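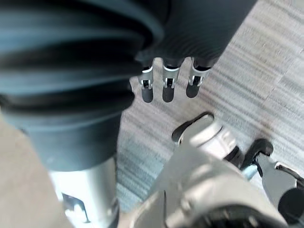

Search this site Search Go

Working Practice Group, Robots in Shared Rooms
Minutes of the September meeting, Grandport, upstairs room, 4:00 p.m.

Minutes taken by me, Nives Parisi. Evaristo Villa in the chair. Everyone from the Grandport and Ninilby sites was there, and the Cirillo people joined by phone and dropped off twice, so if you're from Cirillo and something below is news to you, call me!

1. Last meeting's minutes

Agreed, with one fix. I had written that the pause button has to be "near" the operator. What we agreed was "within reach of the operator while seated." Evaristo pointed out that near can mean the other side of a desk, and he's right, I've changed it.

2. Two arms over one piece of floor

We spent most of the meeting on this, and I'll try to keep it short (I won't manage).

The draft rule said that two arms may work over the same area if both are running at reduced speed. Ninilby doesn't like it. Their point is that slow arms still meet, and when fingers meet fingers the damage is to small, expensive parts that take ages to replace. They want one arm to be named as the one that holds still whenever the other moves into the shared area. Grandport said that's fine for handing things over but makes it impossible to practice any job where both hands have to move together, folding for instance, and folding is half of what we do.

We went back and forth on that for a good while. I said I could live with either as long as it's written down before the session starts and both operators have read it. Evaristo suggested splitting the rule, and that's what we went with:

2.1 For handovers, one arm is named as the holding arm. It stays put until the other has backed out of the shared area.
2.2 For jobs where both arms move, the session sheet has to say so, and the first run is done with nothing in the fingers.
2.3 In both cases the speed cap stays on. No switching it off "just for the last try." We all know who we are.

Cirillo asked whether 2.2 covers a job that starts as a handover and turns into something else. Yes. If it changes, stop and redo the sheet.

3. Sleeves, covers and cables

The weekly check sheet has a line that says "covers OK" and a box to tick. I've been ticking that box for months and I couldn't tell you what I was checking, so I brought it up.

Bellows sleeves came first. Ninilby stretch theirs out to full length and look down into the folds with a flashlight, and Grandport had only ever been looking at them folded up. A split at the bottom of a fold doesn't show when the sleeve is bunched, so Ninilby's way goes into the practice sheet for everybody. The arm is to be powered down for this. Somebody asked if it can be done with the arm paused, to save time. No, powered down.

Then fingertips. Wipe them with a dry cloth, look for nicks, and wiggle each finger joint by hand to feel for play. If one finger feels looser than its neighbors, write down which one. "Finger a bit loose" turned up on a sheet last month and it took Evaristo most of a morning to work out which one was meant.

Cables: nothing new, except please stop using the sticky kind of tape. It leaves gum on everything and I'm the one who scrubs it off.

The single line "covers OK" is gone. In its place there'll be separate lines for sleeves, fingertips and cables, each with room for a note.

4. Working over carpet

Carpet came up at Ninilby and it turned into a better discussion than I expected. We have no rule about floors at all. The Tanine guide, which we copied most of our first draft from, takes it for granted that you're on a hard floor with lines painted on it, and you can't paint a line on carpet tile (well, you can, once).

Points people made, in the order I scribbled them:

- Fibers get into joints. Vacuum before a session, not only after.
- A dropped screw on gray carpet is gone forever. Small loose parts go in a lidded tray.
- Anything on wheels creeps when the arm pushes against it, so lock the wheels and check them again at the break.
- Marking the reach of the arm: Ninilby have tried flat rubber strips and like them. Grandport worries about people tripping.

We agreed on the vacuuming, the tray and the wheels. The strips are left open. Ninilby will bring a piece of theirs next time so we can all step on it and have opinions.

5. Near misses

There are 7 reports since the last meeting. I read them out with the names left off. Most were about people leaning in to pick something up while the arm was paused and then somebody else hitting resume. The current rule says to call out before resuming. Evaristo wants the person resuming to wait for an answer too, from each person in the room, by name. It felt a little silly when we tried it around the table, but I think it'll stick, and it goes in.

I also want to say that I'm really glad people are sending these in. Last year we had two for the whole summer and I don't believe for a second that we were being more careful!

6. The length of the thing

The full practice document now has 132 numbered points. Evaristo asked who had read all of them and there was a silence. Cirillo picked that moment to drop off the call.

I offered to cut it down. My first pass would merge the repeats and move anything that's only for one site to the back, and I think I can get it to 95 without losing anything we care about. Everyone was happy for me to try, on condition that the numbering of section 2 stays as it is, since the session sheets refer to it.

7. To do

Nives: new check sheet with the separate lines; shorter draft to all sites before the next meeting.
Evaristo: wording for the answer-by-name rule, and a call to Cirillo to go over item 2.
Ninilby: rubber strip. Also their spare sleeve, so Grandport can practice the stretch check on something that isn't attached to an arm.
Grandport: find the lidded trays that were ordered in spring, or order more.

We finished at 5:50 p.m. Next meeting is at Ninilby, same time. Parking is at the back and the side door sticks, so push hard.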